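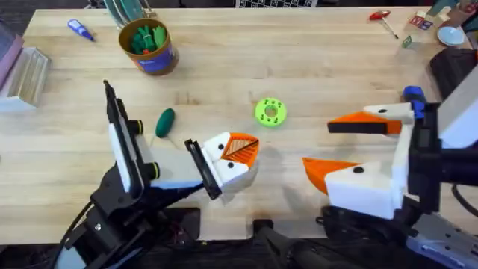 What does the Bullex two-arm kit cost, and what's in it?

The pair is 3660, or 2000 for a single arm if you only need the one. Price covers arms, grippers and cables. Bench and laptop are yours to find.

Quick notes from Tuesday – Ilgın Tekin had the Sillonham kit going most of the afternoon. Setup fine, manual less so (page on calibraton is plain wrong, ask her for the fixed one). Lifts up to 300 grams per arm, so small stuff only. Spare fingertips 79 a set from Prusar, orange wedges included. Worth ordering two sets, they wear.

Want a go before buying? Loan list opens in April. Email Ilgın, first come first servd. Members only for now.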